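Second-Hand Room: furnishing a shared workroom from what other people were throwing out
Student project report, Interior and Spatial Practice, second year
Bezawit Wako and Edmund Baran
30 January 2025

What we set out to do

Our brief was open: take a room that has to serve several people at once and improve it without buying new furniture. We were thrilled to get the big ground-floor room at Malora, a shared building where people book floor space by the half day. It's a good room. Plain walls, a lovely polished floor with a grey marble pattern, and enough width that several people can spread out and work at different spots. What it lacked was any sense of where things belonged.

We gave ourselves a budget of £130 and a period of 9 weeks, finishing in January. The furniture had to be second-hand, given, or already in the building. Cardboard was allowed too, and we ended up getting very fond of cardboard, as you'll see.

How people were using the room

Before moving a single chair we spent six sessions just watching and asking. Edmund drew the floor plan over and over on squared paper, and Bezawit kept a notebook of what people reached for, where they put their bags, and where they sat when they weren't using a chair.

The last one surprised us most. We had assumed that people would want desks, and plenty of them. They do use desks, but mostly to put things on. For the work itself a lot of people like the floor! They sit with their legs stretched out, or crouch, or kneel, and lay everything out within arm's reach. One regular told us she had never once sat at the desk in that room and wasn't planning to start.

So our first plan, which had four tables in it, went in the bin. (Edmund kept the drawing. It was a very nice drawing.)

We also noticed how much of the floor was taken up by cables. People need power in the middle of the room and the sockets are at the edges, so leads cross between one working area and the next. We couldn't add sockets, but we could at least think about which way people walk.

Finding the furniture

This was the fun part. We went through the building's own store first and found a dark wooden desk with a brown lower panel, heavy as anything and completely solid. One of the drawers stuck, which a bit of candle wax sorted out. It's the sort of desk you would pay a lot for if somebody had written "vintage" on the label.

The white cabinet came from a house clearance and cost us £15. It had been in a damp garage and the inside smelled of it, so we left it open with a bowl of bicarbonate of soda for a week. The smell went. The tide mark inside the bottom didn't, so we lined it with lining paper and nobody has complained.

The tall black cabinet is our favourite thing in the whole project. Bezawit spotted it on the Clasari furniture reuse page late one evening and had written to them before asking anyone if it would fit through the door. It did, with very little to spare. It has a glossy speckled top that catches the light, and that gave us a problem we hadn't expected: people liked the top so much they were reluctant to put anything down on it. We had pictured it as a shared shelf. It is becoming one, slowly.

The mirror, a large one with a black frame, was given to us by a dance teacher who was moving out of her studio. We were keen to have it because the room feels narrower in winter, and a mirror at floor level bounces a surprising amount of light back. The black frame goes with the black cabinet, and we'd love to claim we planned that.

The round-seated black chair with the curved open back was from a café called Cirillo that was changing its furniture. We asked for two and got one.

Where everything went

We tried the tall cabinet against the wall first, as anyone would. It looked tidy and it was useless. Everyone working on the far side had to walk round everyone else to get to it. On our second visit we pulled it out into the middle of the room, and the change was immediate. It gives you something to work around. People began settling on either side of it, and the room felt as though it had places in it.

The mirror leans against the right side of the cabinet. We did discuss hanging it, but the walls aren't ours to drill and the owner wanted to be able to move it. A leaning mirror worried our tutor (quite rightly), so the foot sits on a strip of rubber matting and we're still looking at a proper strap behind it. More on that under what we would change.

The desk went to the left, with the white cabinet beside it. This is the "putting down" corner. It holds the things that would otherwise travel round the room all day. We put a white rectangular basin on the desk as a general catch-all, thinking it would be replaced by something smarter, and it has turned out so handy that the smarter thing was never bought. Small bottles, tape, pens, keys, it all goes in or next to it.

The chair stands in front of the desk and is used as a small table far more than as a chair. We watched this happen and decided to let it. If a round seat at knee height is where people on the floor want to keep their drink, then that's a useful piece of furniture doing a useful job.

Cardboard

We can't write this report without a section on cardboard. Every session produced boxes, and our first thought was to get rid of them. Then Bezawit pointed out that the boxes were the only storage in the room that people moved about freely, because they weigh nothing and nobody worries about scuffing them.

So we made them part of the scheme. A box lives behind the white cabinet against the wall, for spare bits, and others go out on the floor wherever somebody is working. When a box gets tatty it's cut up, and the pieces have a second life as kneeling pads, dividers and templates.

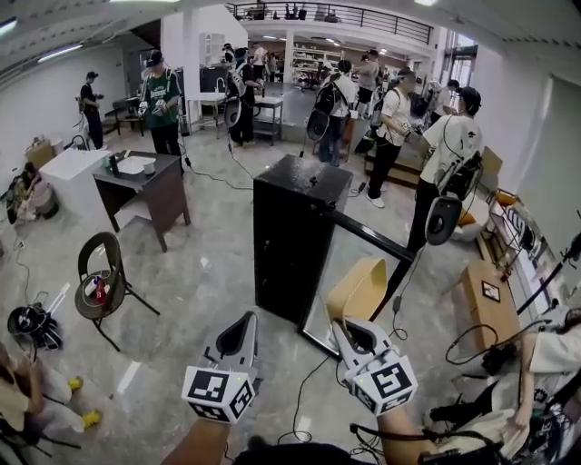

We did a small test on the dividers. Pieces cut along the grain curl quite quickly once they've been handled a lot, and pieces cut across it fold where you don't want them to. The best results came from doubling two pieces with the grain running in opposite directions and gluing them with ordinary PVA. They stay flat for weeks. It takes a few minutes and we've taught several of the regulars to do it, which was a really enjoyable afternoon.

What it cost

The white cabinet was £15, as mentioned. Van hire for the tall cabinet was by far the biggest single item at £62. Rubber matting, glue, lining paper and bicarbonate came to £21 between them. The desk, mirror, chair and boxes were free. That makes £98, so we finished £32 under, and we have asked whether the remainder can go towards the strap for the mirror.

What people said

We left a sheet of paper on the desk for comments and got more than we had hoped for. Someone wrote "please never move the black cabinet". Someone else wrote "please move the black cabinet slightly to the left", and we're taking that as interest. Several asked for a second chair. One person wanted cushions for the floor, and we wish we'd thought of it ourselves.

The comment we were happiest with came from the woman who never uses the desk. She still doesn't. But she says she can find the tape now.

What we would change

The cables need a proper answer. We moved the furniture so that the main walking line crosses fewer of them, and that has helped, but they still run over open floor between the work areas. Fimel make a flat rubber cover that we tried on loan for a couple of days. It did the job well but two lengths would have eaten most of our budget.

The mirror needs its strap before we would call it finished.

We'd also start with the floor next time. We spent so long hunting for furniture (it's hard to stop once you start!) that we left the floor until last, and it's where most of the work in that room is done. Washable mats in a couple of sizes, kept rolled up by the white cabinet, would be our first purchase. Edmund has already drawn them.

Thanks to everyone at Malora who let us sit in the corner with a notebook, and to the technicians who lent us the sack truck and didn't ask for it back for far longer than they should have.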